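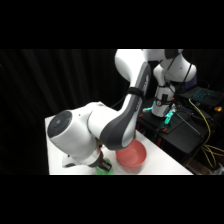 News from the Cliltton Robot Workshop

The stop in April, and what we changed after it

Many members asked us what happened with the arm in the big room, and why the sign-up sheet for it was closed for 16 days. In the last issue we had only space for two lines, so now we want to tell it properly. No person was hurt. One cable was damaged and a bracket was bent, and we lost some days of work. But it was a safety matter, and we believe that everybody who uses the room should know the details.

The work was a simple one. The arm picks up a piece of green cloth from the table and puts it in the bowl. Then it takes the cloth out again and puts it down in another place. Other things lie on the table, so that the program must learn to leave them alone. We call this the Derkus task, after the name of the software folder where it lives. The arm had made 363 runs of it without any stop that we could not explain, and perhaps for this reason we had become a little too comfortable.

On 04/01/2025 the arm went to the bowl with the cloth in the gripper, as usual. The fingers should open over the middle of the bowl. The command to open was sent, and the log shows it clearly, but the fingers stayed closed. The program did not check this. It believed that the cloth was already in the bowl, so it began the next movement, going down to the table to look for a cloth which it was still holding. A fold of the cloth was hanging lower than the fingers. It went under the rim of the bowl, and when the arm lifted, the bowl came up with it.

The member at the desk pressed the red button. This was correct and we thank this person for it. However, the bowl was already tilted against the wrist, and the gripper cable was pulled tight over the edge of its bracket. After the stop we found a cut in the outer skin of the cable, a little longer than a fingernail.
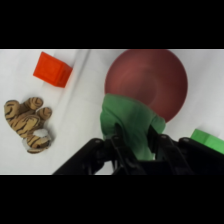
The Derkus task from the wrist camera, with the cloth held at the bowl.

Our first idea was that the gripper motor was broken. We took it out and tested it alone on the bench, and it opened and closed 100 times with no problem. Then we thought about the power supply, and we changed it for the spare one. This also made no difference. We lost almost a week with these two ideas.

The real cause was in the message between the computer and the gripper. Every command has a number, and the gripper ignores a command if the number is the same as the one before. This is a normal protection against doubles. But when the connection was lost for a short moment and came back, our program started the count from an old value. In the log, the close command and the open command both carry the number 3579. The gripper received the second one, thought it was a copy, and did nothing. It did not send an error, as from its side there was no error.

We would like to say that this was bad luck, but the short loss of connection was also our own doing. The network plug at the stand was not pushed in until the click. It could move a little each time the arm turned far to the side. Two members had seen this plug before and had each pushed it back with a finger, but it was not written in the book.

We have made the following changes. The program now reads the real finger position after each open or close command, and if the position is not the expected one, the arm stays where it is and waits for a person. The counter is saved and it is no longer started from an old value. The speed of lifting near the bowl is lower, so there is more time for the hand on the button. The network plug has a clip, and the gripper cable is new and has more free length at the wrist.

We also ask you for some things. Before you start, please look at every plug on the stand, also the ones behind the arm. Please keep one hand near the red button during the whole run, and do not walk around the table to see better. If the cloth or any other object hangs from the fingers in a strange way, stop the arm first and think about it later. 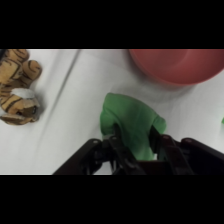

Please do not pull the cloth out by hand while the gripper has power. We heard that this was done a few times in the past, to save a restart. The fingers are small but they close with enough force to break a nail or worse, and after a lost message you cannot know which command will arrive next. Press the button, wait for the light on the gripper to go off, and then open the fingers with the key from the drawer.

If something looks wrong, write it in the book, even if you have repaired it yourself. One line is enough: the day, what you saw, and what you did.

The arm is open again for sign-up. The first sessions are kept for members who lost their place during the closing. All others can take the free hours on the sheet at the door of the Morais room. The complete log of the stop and our short report are in the shared folder, under Derkus, and a printed copy is at the desk.

We are still looking for a better bracket for the cable. The present one is the old one made straight again, and we do not like its sharp edge, although it has tape on it now. If somebody in the Dradberg group has a spare with a round edge, please bring it to the next open evening.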